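Progress report to the Erraji Fund
Renters and Small Claims Help Project, second period
Prepared by Khadija Tahiri, project lead, Nollonard Insurance Advice Center

Dear friends at the Fund,

It is a pleasure to write to you again, and I apologize in advance if I run on, as I did last time. Your grant pays for one and a half advisers, the phone line and the printing, and I would like you to feel by the end of these pages that you know what it has been buying. The period closed at the end of January, and everything below refers to the months up to then unless I say so.

Where we stand

We set out to help people in the Nollonard area who rent their homes and who either have no contents insurance or have a policy they have never been able to make sense of. The plan we agreed with you was to send a plain guide to 900 households, to open an advice line on weekday afternoons, and to help people with small claims all the way through to a decision. The guide went out to all 900 households before the holidays, a little later than planned, as the first printing came back with two pages in the wrong order and had to be done again (at the printer's expense, I am glad to say).

The advice line has been busier than any of us expected. Calls come in waves. We had a wave when the guide landed, another after the heavy rain, and a third when one of the larger landlords wrote to tenants asking for proof of liability cover within thirty days. That letter frightened a lot of people, and our advisers spent many patient hours explaining that liability cover protects you if you cause damage to somebody else, and that it will not replace your own couch.
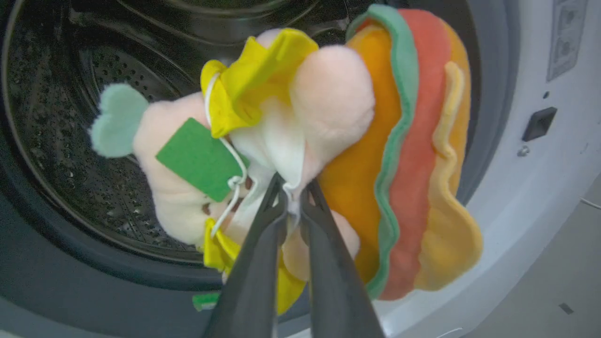 Contents cover is the part of our work where people most often undervalue what they have. Ask somebody what they own and you will hear about the television and the bed, and then there is a silence. Our advisers have learned to go room by room, and to ask about the children's things in particular, because a shelf of toys adds up quickly. One soft pink plush toy with a yellow ruffled collar doesn't come to much on a claim form, but a closet of clothes, bedding, books and toys very often comes to more than the television. We now give every caller a home inventory sheet, and we encourage them to take photos of each room and keep them somewhere other than the home – an email to a sister will do nicely.

Small claims

This is the part I am proudest of. We have taken on claims of the kind that people tend to drop after the first refusal, such as a burst hose, a stolen bicycle or a freezer full of food spoiled in a power cut. One family had been turned down by their insurer for water damage on the grounds that it was gradual. Our adviser helped them write out, in their own words, when they first noticed the wet carpet and whom they had called, and then asked for the decision to be looked at again. The insurer changed its mind and paid them $2910, and the mother called us herself to say that the new carpet was down.

Not every claim ends that way, and I would not want you to think so. We have had refusals that we believe were fair, and an adviser then has the harder job of telling somebody that the exclusion is there on the page and does mean what it says. I have asked the team to write these up with the same care as the successes, and you will find them in the case notes I am sending separately.

Appliances and the question of wear

A surprising share of our calls are about machines. People assume that a contents policy will mend the dishwasher, and it usually won't. We have added a page to the guide setting out the difference between a warranty, a service plan and an insurance policy, and who to call for each one. It also explains that damage caused by a leaking appliance may well be covered even when the appliance itself is not, and that it depends a good deal on whether the leak was sudden. Callers in rented homes are asked first whether the machine is theirs or the landlord's, and you would be amazed how often that takes a week to settle.

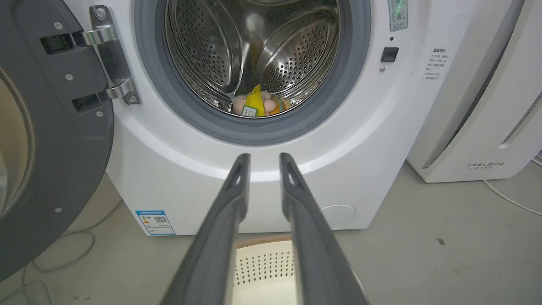
Partners and staffing

Cirlow, who run the tenants' drop-in on the east side, have lent us a room two afternoons a week at no charge, and it has made a great difference to older clients who don't care for the telephone. We have also started using Serker for our case records. I will admit the move was bumpy, and for a few weeks we were keeping paper notes alongside it, but the advisers now find it quicker, and it lets me pull the figures you ask for without spoiling anybody's evening.

Our half-time adviser has asked to stay on through the summer, which I was delighted to hear. We are still short of somebody who can take calls in Arabic and French when I am away. I have covered most of these myself so far – happily, but it is not a sound arrangement for the long run.

Money

Spending is close to budget. The phone line cost more than we allowed for and travel cost less, and we would like your permission to move $900 from travel to telephone for the rest of the year. Nothing else needs to change.

What comes next

We have three things in hand for the coming period. The guide will be revised, with larger type and the new appliance page. We will hold evening sessions at the drop-in for people renewing their policies, starting at 6:30 so that parents can get there after supper. And we hope to sit down with two local landlords and agree on a clearer letter about liability cover, before the next one goes out and our phones light up again.

If any of you would like to come and listen in on an afternoon, you would be very welcome, and there is always tea.

With warm thanks,
Khadija Tahiri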